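Talk notes, sorting household goods for reuse shops
Valletby, session 2
Speaker: Siham Ragab

Slide 1. Title. Wait for the doors to close. Thank Benedetta Marras for the intake records.

Slide 2. Scope. Small donated goods only: soft toys, kitchenware, tableware. Furniture and clothing are handled under a separate procedure and are left out of all figures tonight.

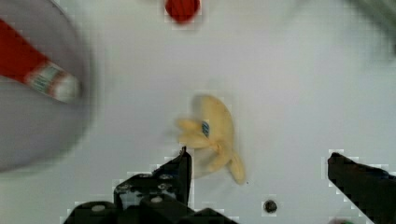
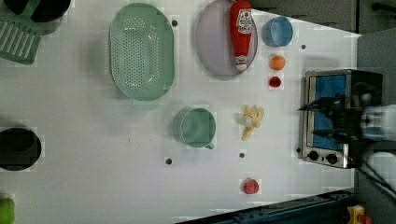
Slide 3. The problem. At the Ristinitz shop, an item was handled 4 times on average between the door and the shelf. Each handling takes staff time and adds a chance of damage. Most of the handling came from one decision, whether to sort by material or by use.

Slide 4. Sorting by material. Plastic, metal, textile, ceramic. Easy to teach. Fails at the shelf, where buyers look for a kind of thing. Sets get split and have to be put back together later. Pause here, someone will ask about glass. Glass follows the ceramic line.

Slide 5. Sorting by use. Cooking, serving, play, storage. Slower in the first week. Iñaki Ortuño ran the trial with 445 items in December. Second handling dropped sharply once the labels on the bins were changed from codes to plain words.

Slide 6. Borderline items. Toy food is the standard case. It goes under play, even when it arrives in a box of real kitchenware. Write the rule on the bin. Do not rely on memory between shifts.

Slide 7. Checks before shelving. Electrical goods go to the test bench first, no exceptions. Textiles are checked for open seams. Anything with a loose handle is held back.

Slide 8. Cost. Bin labels, one extra table, around 19 hours of training across the whole shop. Skip the breakdown if running behind. It is in the handout.

Slide 9. Open points. Seasonal stock is unresolved. Sorin Bošković disagrees on mixed boxes and will speak next, so leave him the floor without a summary.

Questions. Repeat each one into the microphone.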